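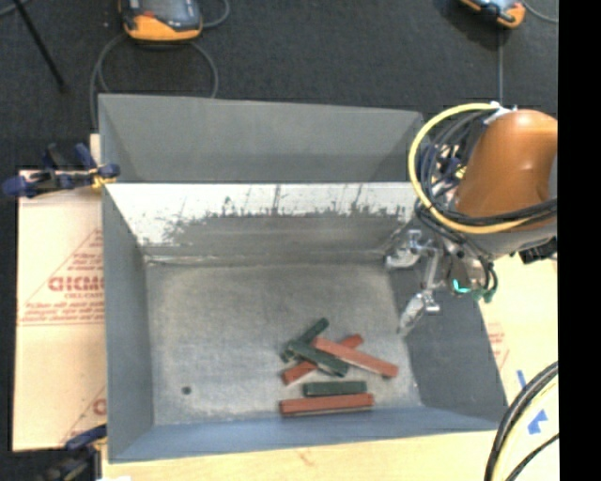

Red and green blocks in a grey metal bin.

Old ferry town of Vellard opens its riverside walk to day trippers

Visitors who have only ever seen Vellard from the window of a passing train now have a very good reason to get off and stay for the afternoon. The town's riverside walk, closed for longer than most residents care to remember, is open again from the station steps right down to the old ferry landing, and it makes as pleasant an outing as you could wish for in October, when the summer crowds have gone and the plane trees along the water are just starting to turn.

The walk takes an easy hour if you keep moving, though I would be surprised if many people manage that. There is a bench at nearly every bend, the lock-keeper's cottage has been given a fresh coat of whitewash, and the footbridge at Pathak Lane (narrow, a bit bouncy and much loved by children) has been repaired from end to end. Anyone with a pushchair or a wheelchair can now get as far as the landing without meeting a single step, using the new ramp behind the station. The cobbles by the fish market are still rather bumpy, so take those gently.

Hemant Kushwaha has been leading guided walks in the town for 19 years, and he was there at nine in the morning to take the first group along the reopened path. He told them about the rope ferry, which used to carry farmers and their geese over to the Wandia side on market days, and about the winter when the river froze and the ferryman charged people to walk across instead.

"I used to stop at the fence and point," he said. "I would say, down there is the best part of the town, and then we would all turn round and go back for a coffee. It is very nice to be able to carry on walking."

His tours leave from the station clock at ten and again at two, and last a little under two hours, depending on how many questions he gets. There is room for 20 people on each, and places can be booked at the tourist office in the square or simply asked for on the day if the group isn't full. The morning one is quieter. The afternoon one finishes at the landing when the light is low and the whole of the opposite bank goes a lovely soft gold, so it is hard to say which to choose.

Down at the landing itself, the old ticket house has become a small museum of river life. It is only two rooms, but they are crammed with lanterns, oars, painted signs and a huge ledger in which the passengers' baskets and animals were written down in beautiful brown handwriting. Upstairs there is a map of the river from source to sea that takes up a whole wall, and you could easily lose half an hour following it with your finger. Entry is free, and the museum shuts at five.

For those who want to make a full day of it, the little boat to Wandia is running again from the same landing until the end of the month. The crossing is short and can be breezy, so bring a scarf! On the far side a signposted track of 900 metres leads up through the orchards to the Claltelance chapel, where 98 stone steps climb to the bell gallery. The view takes in both towns, the bend of the river and, on a clear afternoon, the hills well beyond. The last boat back leaves at half past four and does not wait, as one or two people found out in the opening week.

Trains to Vellard stop at the lower station, right beside the start of the walk. The café on the platform does a very decent plum cake and stays open until the evening train has gone.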